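Talcombe Vanity Set

Data card, version 2
Last edited 20 Feb 2023 by Chia-hao Chien

What it is

Talcombe is a set of 554 short records of small things being put in order on dressing tables. Each record has one table, a handful of cosmetics or toiletries, and a text note on where each thing was supposed to end up. It grew out of an older list called Arnero, which covered bathroom shelves and had labels I no longer trust.

I took over the card in September and rewrote most of it. The old one said the set "captures everyday tidying." I doubt that. People at home shove things in a drawer and leave. Our tables start out much barer than any I have seen in a bedroom, and the target layouts were written by two people with strong opinions about lipstick.

Contents

records/ one folder per table layout
notes/ plain text, one note per record
layouts/ 4 target layouts, named A to D
fixes.txt corrections since version 1

Labels

Each object gets a type, a start place and an end place. Places are tabletop, left drawer, right drawer, ledge and floor. "Floor" is for things that were dropped. It was used far too freely in version 1, sometimes for things that had simply rolled to the front edge, and I have changed those wherever the note made it plain.

Type is the weak spot. A closed lipstick and a closed lip balm are hard to tell apart, and the labelers guessed. Of the records, 264 were checked by a second person. Treat the type label in the others as a hint.

"Tidy" is a yes/no field. I would ignore it. The Cheung guidelines define it as "nothing out of place," and then never say what the places are. The Gunton guidelines are longer and no clearer.

Sample

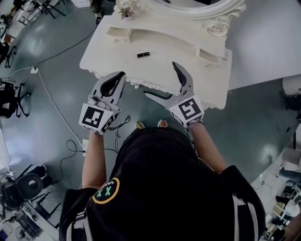
White vanity with carved trim, two small drawers at the back, black lipstick tube lying flat on the top. Start place: tabletop.

Known problems

Ornate furniture is overrepresented. Scrolled mirror frames and lacy edges look nice, but I would not expect anything learned from them to carry over to a flat desk with a mirror leaned against the wall.

Drawer contents are not labeled. If something went into a drawer, the record says which drawer and stops there.

Layout C has the brush on the left in the note and on the right in the diagram. Still open. Use the note.

Use

Fine for counting objects and for start and end places. I would not quote a tidiness score from it. Send corrections with the record number and the line of the note you disagree with.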